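Samran Rojanasak
24 Apr 2024

Thread on the telemetry ground station acceptance we closed out this month. Mostly notes for people who write test procedures. 1/19

Background: Hudec builds the receiver racks. Suko was brought in as integrator for the automated test bench. I wrote the acceptance procedure and ran most of it. The contract had been signed in January with a fixed list of test cases and no room to add any without a change order.

The list had 231 cases. Of those, most were bit error rate sweeps at different data rates and modulation settings. A sweep is easy to automate and slow to run. The bench controller ran them overnight.

The bench software is Tovex. It sequences instruments over the LAN, logs to a flat file, and compares against limits in a separate table. Keep the limits in a separate table. The first draft of our scripts had limits written inside the test steps, and one revision of the spec cost two days of editing.

First real problem: cable loss. The procedure called for calibrating the path from signal generator to receiver input once, at the start. We measured again after a week and one path had moved by 0.4 dB. On a BER curve near threshold that is enough to turn a pass into a fail.

We changed the procedure to recalibrate at the start of every overnight run. It adds 19 minutes. The connectors on the path that moved were re-torqued and the drift went away, but the daily calibration stayed in.

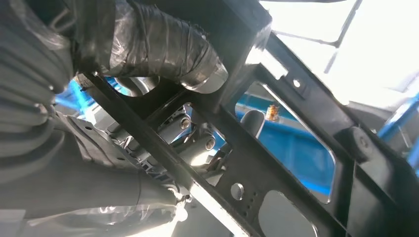

Second problem: frame sync statistics. The receiver reports lock status in a register that is refreshed every 255 frames. Our script polled faster than that and counted the same loss of lock several times. The log showed a receiver dropping lock constantly. The receiver was fine.

Fix was to read the refresh counter along with the status and discard any sample where the counter had not changed. Four lines of script. Finding it took most of an afternoon with a logic analyzer and the register map open side by side.

The register map did mention the refresh rate, in a footnote to a table on a different page. I have asked Hudec to move it next to the register.

Third problem was timing. The time code input was fed from the bench reference, and the receiver under test had its own oscillator running as backup. When the bench reference was switched off for the holdover test, the receiver took over as designed, and then the test script compared its time stamps to the reference that had just been switched off.

Every result in that group was garbage, including the passes. We split the reference so the comparison side stayed powered, and ran the whole group again.

A word on passes. We reviewed the raw data for a sample of passed cases as well as all the failed ones. Two passes were wrong. One had a limit entered with the sign reversed. The other had the instrument on the previous range and was reading a clipped value.

Reports: Tovex writes one page per case by default. With retests that came to some 700 pages. The customer's reviewer asked for a summary sheet with case number, limit, measured value, margin and run time stamp. That was the document everyone worked from.

Sort the summary by margin, smallest first. The reviewer spent her time on the first sheet and the meeting was short.

Someone asked about Plallness. It is the name of the simulator that plays back recorded flight data into the receiver. We used it for the last group of cases only. It is good at reproducing fades. It does not reproduce Doppler at the rates we needed, so those cases were run from the signal generator with a frequency ramp.

Final state: all cases closed, five with a retest, one with a waiver. The waiver is for spurious output on an auxiliary IF port that this customer has left terminated. It will have to be reopened if the port is ever used.

Still open on my side: the calibration script assumes one model of power meter. If the meter is swapped it fails with an unhelpful timeout message. I plan to add an identity check at startup.

Reply to a question in the comments: yes, the limits table is under version control, and the commit ID is printed on every report page. Put the script's commit ID there too. We only did the first and had to reconstruct the second from file dates.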